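Friday, late

Quick one before bed, back hurts. Whole day on the two-arm unit at Lusbridge. Keisha Hutchins left me the list from Wednesday's handover and I got through most of it, which is more than I can say for last week.

Started with the left thumb. It's been closing late — the fingers get there and the thumb sort of wanders in afterward. Took the cover off, cleaned out the joint, put a dab of the Mösli grease in (the thin one, NOT the one in the tub, note to self). Torque on the cover screws is still not in the manual anywhere. Did them by feel, same as Jalen R. does.

Then zeroing. Both hands, fully open, wait, save. Right one took it first go. Left one wanted doing again and then agian after a restart, which ate the morning.

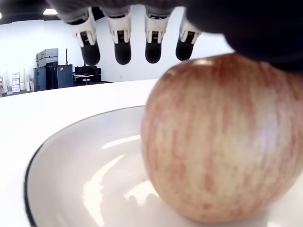
Wrist camera, apple in the bowl.

Picked the wrist view for checking the fingers becuase the lens is right there and you can see what each tip is up to. Wide lens bends everything, so don't trust it for straight lines. Must redo the calibration on that one before Mawuli's back, he'll ask.

Lunch at the desk. Soup. Jalen Calloway rang about the Rorno invoice and I pretended to have it open.

Afternoon was all thumb position. I go up in steps of 2 on the offset, run the move slow, stop, look, write it down. Boring but it works out. Speed limit stays at 27 percent until I'm happy with it, whatever Soledad says about the schedule.
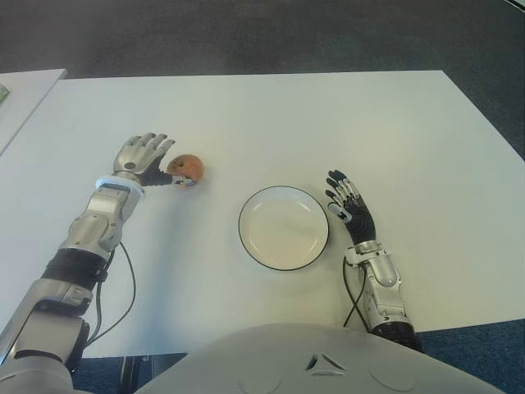 The side contact is where I want to spend more time. If the thumb gets to the apple first it just shoves it, so the fingers need to be coming over before there's any push. Changed the order in the hand file — fingers, short pause, thumb. Pause is 200 ms for now. Old file saved under the same name with "old" on the end, yes I know.

Cables. Still not happy. There's too much slack at the forearms and I don't like loops lying about where a hand is going to sweep. Want proper clips and a bit of sleeve, asked Soledad to add them to the Clodov order. She says next week. Until then check them before every run, both sides.

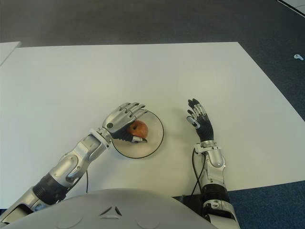 Approach from over the top is the one to keep, I think. Wrist a touch higher on the way in, then down. Right arm just parks with the hand open, and I've locked its speed to the same as the left so it can't surprise me.

Left to do: wrist camera calibration, cable clips, cycle counter back to zero (want a clean 1000 before the next greasing), find the small hex key. Had it at four o'clock. Checked both pockets and the drawer.

Ring Keisha re. the screws. Bed.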